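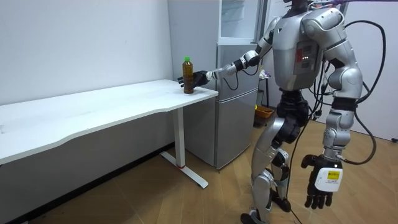

4. What people drink at their desks, and when

I came to this part of the study rather sideways. We had set out to look at how people in small offices arrange their breaks, and I had a whole set of diary questions ready about lunch, stairs and fresh air. Then the first batch of diaries came back and nearly every page had a drink on it. People who couldn't be bothered to tell us when they ate would happily write three lines on a cup of tea going cold beside the keyboard. So I rewrote the questions, Octavian Grecu grumbled (he had already printed the old ones), and what follows is what we got from the second round.

We ended up with 173 usable diaries from 4 offices, which I'll call Pistetti, Bivero, Fuchs and Prereo, as we do in the rest of the paper. Each person kept the diary for 2 weeks in February. I'd have loved a summer round as well, and I do think the season matters here — it was a bitter month and the radiators at Bivero were a constant topic in the margins. Please read everything below with a woolly jumper on.

4.1 Bottles and cups

The first thing I wanted to sort out was the difference between a drink in a cup and a drink in a bottle with a cap. It sounds like a tiny detail, and Darius Cârstea told me so more than once, but the diaries treat the two very differently. A cup belongs to a moment. People wrote down when they made it, who they made it with and whether it was any good. A bottle belongs to the day. It gets put on the desk in the morning, it's mentioned once, and after that it only turns up again if it runs out or gets knocked over. Figure 4 has a bottle with a screw cap, standing close to the edge of a desk, and the edge is just where a lot of our diary keepers said they liked to keep theirs, within easy reach and clear of the papers.

Figure 4. A capped plastic bottle, most likely of tea, on a white desk.

I had guessed that bottled tea would simply stand in for hot tea among people too busy to visit the kitchen. The diaries don't really back me up. Most people who mentioned bottled tea also mentioned making a pot or a mug on the same day, and several were quite firm that they didn't think of the bottle as "proper" tea at all. One person at Fuchs listed it under snacks! I left that entry where I found it, as moving it seemed a bit rude.

4.2 The walk to the kettle

If you only count what is drunk, you miss the walk. At Prereo the kitchen is down a flight of stairs and past the post room, and people there made fewer trips but stayed away from their desks for longer. At Pistetti the kettle sits on a shelf in the main room, and the trips were so short that some people stopped writing them down after the first few days (we know this from the follow-up chats, where they owned up).

What I found most interesting was who got asked. Offering to make a round is an old office habit, and in all the offices there was a loose circle of people who took turns. Bottle drinkers tended to slip out of that circle. They weren't left out on purpose, as far as I can tell, but somebody with a drink already on the desk doesn't get asked if they want one, and after a week or so they don't get asked at all. Of the follow-up chats, 16 touched on this, and the tone was mostly cheerful, with the odd wistful note. A woman at Bivero said she had started hiding her bottle in a drawer in the afternoon so that she'd be offered a tea. I wrote "lovely" in my notes, which isn't a coding category, and Octavian made me take it out.

4.3 Some trouble with the diaries

Diaries are only as good as the person's patience. Entries thin out in the second week, and they thin out more after four o'clock, when people are tired and thinking of the journey home. We also never asked about water in a clear way. Some people wrote down every sip and others plainly felt it didn't count as a drink, so I've left water out of the comparison between offices and put the raw entries in the appendix. Darius has gone back to Fuchs with a shorter form that asks about water first, and we'll report on that one separately.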